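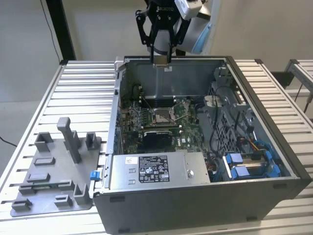 Maren Tuddenham
Further education reporter

Dec 24, 2018

The Warier bursary for first-year college students in Illcombe will be paid in two parts from September, under revised rules issued by the trust that runs it.

At present the full award of £1,000 is sent to the student's college, which takes off any fees owing and passes on the balance. Under the new rules the first half will go straight to the student's bank account once enrolment is confirmed. The second half will follow at the start of the spring term, subject to an attendance report from the college.

Applications remain open to anyone under 21 who lives in Illcombe or Jirnalville and holds an offer of a full-time place. The minimum period of residence drops from five years to 3. Students on a second course at the same level are still excluded, as are those whose fees are met in full by an employer.

The trust received 376 applications in the last round, nearly 70 of them incomplete when the deadline passed. Most of these lacked the school reference, which had to be sent separately by post. References will now be uploaded by the school through the Saliba forms system, and the applicant will get an email when the reference has been logged. Paper forms can still be requested from the trust's office, but must be returned a week before the online closing date.

The written statement has been cut from two pages to one. Applicants will be asked to set out the course, its costs and any other grants applied for. Marks will no longer be given for school prizes or club membership. Household income will be assessed on the previous tax year, with a separate form for families whose income has fallen since then.
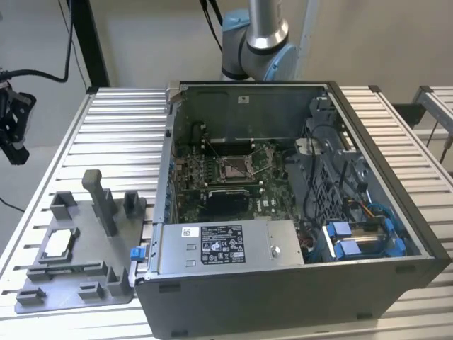 A student holding the current award said the split payment would help with travel in the first weeks, but that the spring half ought not to depend on attendance alone, as a long illness could cost someone the money. The rules allow an appeal in writing within 14 days of a refusal.

Awards already made are not affected. Forms and guidance notes will be available from the trust's office and from school sixth forms in both towns.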